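Gistton personal ads: README

Hello, and thanks for downloading this. Gistton is a collection of old lonely hearts ads and dating profiles, typed up or copied over by hand, with a few labels added so you can search them. I started it because I wanted to know whether people ask for the same things now as they did when you paid by the word (mostly yes, though far fewer of them want a non-smoker with own car).

Version: October 2023

What you get

ads.csv – one ad per row, with the wording as printed
labels.csv – what the writer says they are, and what they say they want
sources.txt – which paper or site each ad came from
notes/ – my scribbles, which you can ignore

The oldest ads come from a free paper called the Orkesum Post that used to land on my parents' doormat. The later ones are from Brolta, a small dating site that closed down and let me have the profiles of members who ticked yes to it. Anyone who didn't tick yes isn't in here, and I never saw their profiles.

Columns in ads.csv

id: a plain number, no meaning to it
year: the year the ad ran, blank if the cutting had no date on it
text: the ad itself, spelling mistakes and all
age: as the writer gave it, so "young 57" is stored as 57 and the "young" stays in the text
seeking: man, woman, either, or not said
area: county or big town only, never a street or village

The labels

Cecilia Lamptey and I read every ad separately and then compared. We labelled things like humour, faith, children, pets, height, money and "must like walking". Where we disagreed we talked it over, and if we still disagreed both labels are kept, in label_a and label_b. Please don't just take the first one! Some of the most interesting ads are the ones we fell out over. GSOH counts as humour, and so does "no time wasters please, I have wasted plenty myself", which was Cecilia's decision and I have come round to it.

"Solvent" was a nightmare. In the older ads it seems to mean having a job, and later on it seems to mean owning a house, so we gave it a label all of its own.

Names and privacy

First names have been swapped for other first names. Box numbers, phone numbers and email addresses are gone. If you think you recognise yourself or your auntie, write to me with the id and I'll take the row out, no questions asked. Please don't try to work out who anybody is.

Known problems

- Brolta cut profiles off at 70 words for a while, so plenty of them stop dead.
- The paper cuttings lean heavily towards people over fifty. The young ones were presumably meeting each other in pubs.
- Accents got mangled in August when I moved everything to a new laptop. Hegedűs is right again now, but tell me if you spot a surname in sources.txt with a question mark in the middle.
- There are 2 ads in Italian. Primo Melis translated them for me and both versions are in.

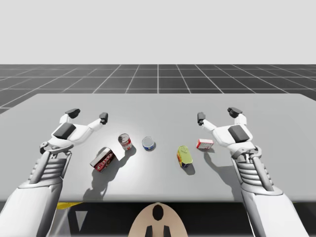
Two robot arms at a grey table with five small grocery items (rendered).

Opening the files

Any spreadsheet program will do. Choose UTF-8 when it asks, and comma as the separator. If the text column comes out in bits, it's the quote marks – tell the program that text is wrapped in double quotes and it should behave. I keep the first 10 rows as a separate file, sample.csv, so you can try it before opening the big one.

Using it

Free for study, teaching, articles and general nosiness. Say where you got it. Please don't use the ads to make fake profiles, and don't sell the files on.

Corrections are very welcome, especially to the years. Send me the id, what's wrong and how you know, and I'll put your name in sources.txt unless you'd rather I didn't.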